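Robot Arms Up Close: What Visitors Learn at the Holbridge Open Day

Each February the Gekis workshop in Holbridge opens its doors to school groups. The visit lasts 60 minutes and has 2 parts: a talk about how a robot arm is built, and a demonstration of the arm at work. Groups are limited to 29 children.

What is a robot arm?

A robot arm is a machine made of stiff parts joined together. The stiff parts are called links. The places where they meet are called joints. Your own arm works in a similar way. The bones are the links, and your shoulder, elbow and wrist are the joints.

Inside each joint of the robot is an electric motor. When a motor turns, every link beyond it moves too. A small turn at the shoulder can move the far end of the arm a long way. You can test this at home. Keep your elbow straight and move your shoulder a little – your fingertips travel much farther than your upper arm does.

How does it see?

A robot has no eyes, so it uses sensors. A sensor is a part that measures something and sends the result to a computer. The arm in the demonstration has a depth camera on its wrist. An ordinary camera records color and brightness. A depth camera also measures how far away things are.
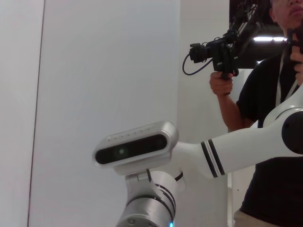 The distances are stored as a grid of numbers. A cup that is close gets small numbers. The wall behind it gets larger ones. The computer looks for places where the numbers change suddenly, because that is often where one object ends and another begins.

How does it know where to go?

Lợi Tô, who runs the demonstration, gives the arm a list of positions. The computer works out how far each joint must turn to reach the next one. The joints report their angles back many times a second, and the computer corrects small errors along the way.

In the last part of the visit the arm is told to return to the same point 100 times. A pen marks the paper at each stop. Children may look at the dots with a magnifying glass and measure how far apart they are.

Rules for visitors

Stay behind the yellow line while the arm is switched on.
Do not reach toward the arm, even when it is still. It may be waiting for its next instruction.
Ask before touching any of the parts on the Petridis table.

Words to know

Link: a stiff part of the arm.
Joint: a place where two links meet and can turn.
Sensor: a part that measures something.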